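Gallery: the bench, the wrist view, and what the planner made of them

Posted by Ansel Halvorsen, Jan 24, 2021

I was asked to put up a gallery for the Brurko tooling work, and I agreed on the condition that I could write the captions myself. Cúc Đinh wrote most of the perception code and is more hopeful than I am. Her notes are on the project page. Mine are these.

The short version of my complaint: we have a lot of software that looks good on a plot. Brurko takes wrist-camera video, finds the square markers on the gripper fingers, works out how wide the fingers are open, and hands a path to the planner. Every one of those steps has a tuning file. I count 23 settings in the marker stage alone, and I would bet that six of them matter.

On the wide lens. Everyone likes a fisheye because you get the whole table in one go. Then you pay for it. Straight lines bend, the calibration has to hold all the way out to the rim, and a small error out there turns into a finger width you can't trust. Our first calibration came from Vusuvden, and I redid it twice before I believed the numbers near the border.

On lights. A bright lamp overhead will wash out whatever surface it is close to, and the auto exposure goes hunting. Cúc's fix is to lock exposure at startup. Fine, until someone changes the room. I'd like the tool to complain loudly when that happens, and right now it says nothing at all.

On small things in trays. Beans sorted by color are a nice demo for a segmentation model, and I've sat through plenty of them. Color is the easy part. Ask the same model for the depth of the pile and see how sure it stays. 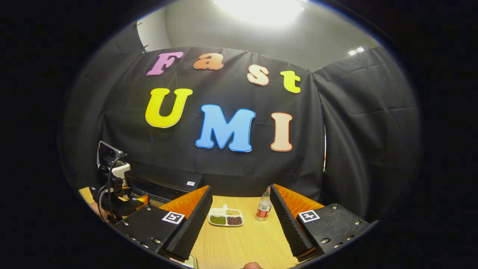 The replay tool is the piece I would keep if we threw out the rest. You scrub to any moment and it shows the raw video next to what the planner thought was going on. In March we ran an older build called Itstead on 15 recordings, and the two disagreed in 13 of them. The summary score for that same batch was green. I've asked for the score to come off the front page until somebody can explain it.

Cúc says the new build closes most of that gap. Could be. The recordings are on the shared drive, so run it yourself before quoting her or me.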